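3.2 Equipment planning and procurement

Planning for the manipulation cell at the Wikham laboratory was carried out under a fixed capital allocation, with a separate operating line for consumables and replacement parts. The two were kept apart at the request of the finance office, which had found in an earlier project that spare parts were being charged to whichever account had money left in it. Following the approach set out by El Idrissi, each proposed purchase was assigned to one of four categories: arm and controller, end-of-arm tooling, sensing, and workholding and props. Quotations were sought from three suppliers in each category except the last, which was met from ordinary household retailers.

End-of-arm tooling proved the most difficult category to cost. Suppliers quote a parallel gripper as a single unit, but the fingers wear at a different rate from the body and are ordered separately. The Padholm quotation listed replacement finger sets with a lead time of six weeks, and the schedule of trials was drawn up on the assumption that one set would always be on the shelf. Wrist-mounted cameras were budgeted under sensing, although their brackets and cabling were supplied with the tooling and were costed in that category.
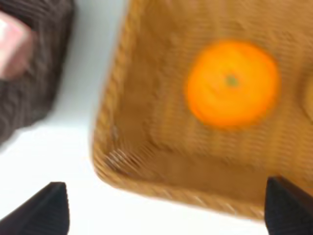 Figure 4. The produce-handling task for which the tooling was specified. The task uses woven baskets and whole fruit on a white work surface.

Props were treated as a budget category in their own right. Fresh fruit must be replaced regularly, and its size and firmness vary from one purchase to the next. Artificial fruit was considered as a means of reducing this cost and was rejected on the advice of A. Slaoui, who noted that gripping force tuned on moulded plastic would have to be set again for produce. Wicker baskets were preferred to rigid trays for a similar reason: a braided rim presents an uneven edge to the fingers, and the centre's industrial partner, Flurngate, packs in baskets of this type. The full allowance for props was $563, to be drawn from the operating line.

The plan was approved on 24/11/2022, with orders for the arm and controller to be placed first. Delivery of the remaining items was scheduled for March, after completion of the electrical work in the cell. Two items were deferred. The second gripper body was moved to the following financial year, and the enclosure was to be re-quoted once the final footprint of the cell had been measured.

Staff time is not included in the totals. Programming, calibration and the resetting of the work surface between trials were charged to the research program under existing salaries, and laboratories without such an arrangement should budget for this labour separately. Maintenance costs are considered in Section 3.3.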